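20 December 2023

Glue log, continued. Aurelia Jitaru has asked me to write these up so that somebody other than me can read them, so this is my good handwriting.

Where we left off: the Favitz batch of hide glue, made up at the usual strength, set like a brick on the test strips in August and has set like a custard ever since. Same jar of granules, same scale, same pot. The only thing that has changed is the weather, which I'm told we can't return.

**Morning**

Soaked 48 g of granules in cold water until they'd swollen and gone rubbery. The old card taped inside the cupboard door says "soak until right." I have added "(overnight is fine)" in pencil, my contribution to the literature.

Heated in the double boiler. The dial on the boiler is a work of fiction, so I went by the glass thermometer and then went by the other glass thermometer, and they disagreed by 2 degrees. Took the lower one at its word, for no better reason than that it's the one with the legible numbers.

Strained through the old muslin. Lost a spoonful to the bench. The bench is now very well glued.

Consistency off the brush: ran in a thin string, then broke into drops. Aurelia says it should run like warm syrup and make a noise "like light rain" when it hits the pot. I listened for a while. It made a noise like glue.

**Joints**

Cut a set of lap joints from the maple offcuts and a smaller set from the beech that came out of the Skukurside chairs. The beech is old and thirsty and has opinions. Toothed the faces on half of each set, left the others straight off the plane.

Order of work, for whoever repeats this:

- warm the wood first (box over the radiator, lid on)
- brush both faces, no hesitating
- rub the joint until it grabs
- clamp, wipe the squeeze-out, write the number on the end grain BEFORE putting it down

The last one is in capitals because of joint 7, or possibly joint 9. 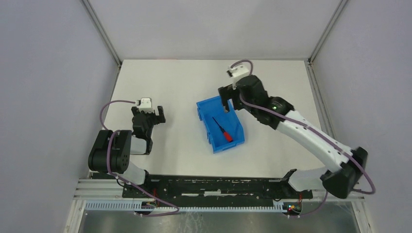
Warming the wood makes far more difference than I'd allowed for. The cold maple gelled the glue before I had the second face down, and two of those came apart in my hand while I was reaching for the clamp. The warmed ones grabbed properly and had to be bullied into line. I had been blaming Favitz for the custard since the fall, and I may owe Favitz a letter.

Toothing: no difference I could feel on the maple. On the beech the toothed faces drank more glue and I had to go back for a second coat. Aurelia has said for years that toothing is superstition except under veneer. She was gracious about it, in the sense that she only said so twice.

**Afternoon**

Hung the weights on last week's joints, the ones that have had time to cure. Bucket method, sand added by the scoop, me standing well back with one foot behind the leg of the bench.

Plain hide glue, cold wood: let go early, clean break along the glue line, both faces shiny. That's a starved or chilled joint and there is no use arguing with it.

Plain hide glue, warm wood: held until the bucket was full. Weighed it afterward at over 300 N, if I've done the conversion properly, and then ran out of bucket. Need a bigger bucket or worse glue.

Avram liquid glue, straight from the bottle: held longer than I wanted it to, then crept. You could watch the joint slide. Fine for a picture frame, not for anything a person is going to sit on while telling a long story.

The Jareo bottle I've taken out of the trial. It smells like a pond and the cap had to come off with pliers. The code on the bottom is 747, which doesn't match anything in our purchase book, so it was either bought before the book or came with the building. I've put it on the high shelf with a question mark on it, next to the other bottles with question marks on them.

**To do**

- repeat the beech with the wood warmed longer
- try a pinch of urea to slow the gel, one batch only, label it
- buy a third thermometer to break the tie
- scrape the bench
- Aurelia wants a hammer-veneer panel done with the same batch before it turns. The pot is in the fridge, lid on, marked NOT SOUP.

Chairs to stay in clamps until the seat rails are checked. One back leg is still out of square by a hair - the front right seems happy enough, but I'd like to see it after a couple of nights with the heating off before I sign for it.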